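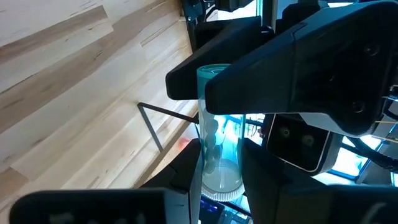
The reading room in Ondale has been open to families since May, and this report describes the work from the opening until now. The previous report ended with the painting of the walls and with the question of the furniture, so I will begin there. The long tables are in place. We chose pale wood with darker streaks in the grain, as it gives back the light from the windows and a white page does not look gray on it. The children sit at them with more than books, and a see-through blue tube with little pale green balls inside is as welcome there as an atlas. The chairs came later than the tables and in two deliveries, the second one with the wrong height, and these were exchanged without cost to the project.

Report to the Tjoa Fund for Small Libraries
Project: Ondale Reading Room
Prepared by: Zahira Latuheru, project coordinator
Date: November 15, 2021

1. The collection

At the end of the last period the books were still in boxes in the former post office. They are now all in the reading room and all entered in the catalog. The catalog holds 3,011 titles. In the application we wrote that we would have everything entered before the opening, and this was not possible. The work was finished eleven weeks after it. During these weeks the children's books could be borrowed, but the adult section could only be read in the room.

The delay had mainly one cause. The donation from the old teachers' school at Mundine was larger than we were told, and many of the books in it were double copies or had damage from damp. Wahyudi Wattimena went through every box. He separated the books with mold from the others and kept them in the shed, and we did not bring any of them inside. A part could be dried and cleaned. The rest went to paper recycling, with the written agreement of the school.

We are satisfied with the children's section and less satisfied with the section for young people between twelve and sixteen. It is too small, and it contains many schoolbooks which they already know from the classroom. They come in, look at this shelf for a short time and go to sit with the magazines. I ask below for permission to move a small amount of money for this purpose.

The books in local languages are few, but they are the most borrowed. Three of them have already been repaired at the spine. Yusri Pillai has found a bookbinder at Ollivley who does the repair with cloth tape and linen thread, and the result is stronger than what the books had when they were new.

2. Members and opening hours

The room has 200 registered households. One card is given to each household and not to each person, as we explained in the application. This has worked well for small families. For large families it causes some difficulty, as the limit of four books per card is quickly reached by the older children and the little ones go home with nothing. From next month we will give a second card, of another color, which is only for picture books.

We began with opening hours in the morning and in the late afternoon. The mornings were very quiet except in the school holidays. In August we closed the room in the mornings and added the same hours in the evening, and now the evening is the fullest part of the day. It has a cost, namely the electricity, which you will find in section 5.

Some parents were at first of the opinion that the room is only for pupils of the school. We put a new board at the gate with the words "Open to everyone" and the hours in large letters. Zulkifli Manurung also spoke at the market on two occasions with a box of cookbooks and books on motor repair, and after this more adults came to register. He would like to continue with this and has asked for a folding table.

3. Reading afternoons

The reading afternoons take place every week, with the exception of three weeks in the rainy period when the road from the lower village was under water. One adult reads aloud for half an hour, and then the children read to each other in pairs. In the application we planned groups by age. We changed it after the first month. The younger children listened with more attention when an older sister or cousin was near them, and the older ones, who do not like to read aloud before others of the same age, were not shy before a small child.

Faizal Ong has made a short guide for the adults who read aloud. It is two pages long and tells how to choose a book, how to hold it so that all can see the pages, and what to do if the children lose interest (the advice is to stop and take another book). I attach it to this report. If other rooms supported by the Fund wish to use it, they are free to do so and to change it.

We had planned also a writing contest, with a printed booklet of the best texts. This has not taken place. The school had its own contest in the same month and the teachers asked us not to put a second one beside it. I propose to hold ours in the coming period, and without prizes. All the texts can be put in one folder which stays in the room.

4. The building

The roof is dry. I mention it first as it was the main worry of your adviser at her visit. The gutter on the north side was replaced and the water now runs into the ditch, no longer against the wall. There is still a brown mark on the inside wall near the door. We painted over it once and it came back, so it will be treated with a sealing paint before it is painted again.

The shelves have a total length of 30 meters and they are fixed to the wall at the top and at the bottom. The carpenter made the lowest shelf higher from the floor than in the drawing, on our request, so that one can clean under it with a normal broom. By this we lost one row for large books. The large books now lie flat on top of the low cupboard, and it is not a good place for them, as children put bags over them. We are looking for a better solution.

The ramp at the entrance was built according to the drawing, but in use it was too smooth when it rains. Strips with a rough surface were glued on it in September. Two of them have become loose at the corners and the builder has promised to come again – I will confirm in the next report if he did.

5. Use of the grant

The detailed statement is in the attached table with the receipts in the same order as the lines. I comment here only on the lines where the difference with the budget is important.

Furniture: lower than the budget. The tables were made in Ondale, and the transport which we had expected to pay was not needed.

Books: as in the budget. We bought fewer new books than planned and spent the difference on covering film, which has become more expensive.

Electricity: higher than the budget, by reason of the evening hours. We have changed the lamps over the tables to ones which use less power, but the fans remain necessary.

Repairs to the building: higher than the budget, by the cost of the strips and the sealing paint.

Printing: not used, apart from the member cards and the board at the gate. The booklet of the contest was in this line.

I ask the Fund for permission to move the remaining amount of the printing line to the line for books, with the purpose of buying titles for young people. We would let them make the list themselves. Yusri Pillai has already put a notebook on the counter where they can write what they want to read, and it contains many comics, some football biographies and one request for a book on how to keep bees.

6. Difficulties

The greatest difficulty is the number of persons who can open and close the room. Two people have a key. When one of them is ill, the other must be there every evening, and this happened during almost the whole month of October. Faizal Ong will be the third from December. He needs to learn the lending system first.

The second difficulty is late books. We do not ask for a fine and we do not wish to begin with it. Zulkifli Manurung visits the households when a book is more than one month late, and in most cases it is found. He has brought back also two books which were never in our catalog and belong to the school.

7. Plan for the next period

December: second card for picture books; treatment of the wall near the door; third key.
January: purchase of titles for young people, if the change of the budget is approved; folding table for the market.
February: collection of texts for the writing folder, together with the teachers.
March: counting of the whole collection, with the room closed for three days.

I would be grateful to receive your answer on the printing line before the end of the year, as the bookseller in Mundine closes for his yearly holiday in January and orders must reach him before that time. For the visit of your adviser we propose an evening, when she can see the room in use. The bus from Mundine does not run so late, but Wahyudi Wattimena can drive her back.

Zahira Latuheru

Attachments: statement of expenses with receipts; guide for reading aloud; copy of the agreement with the teachers' school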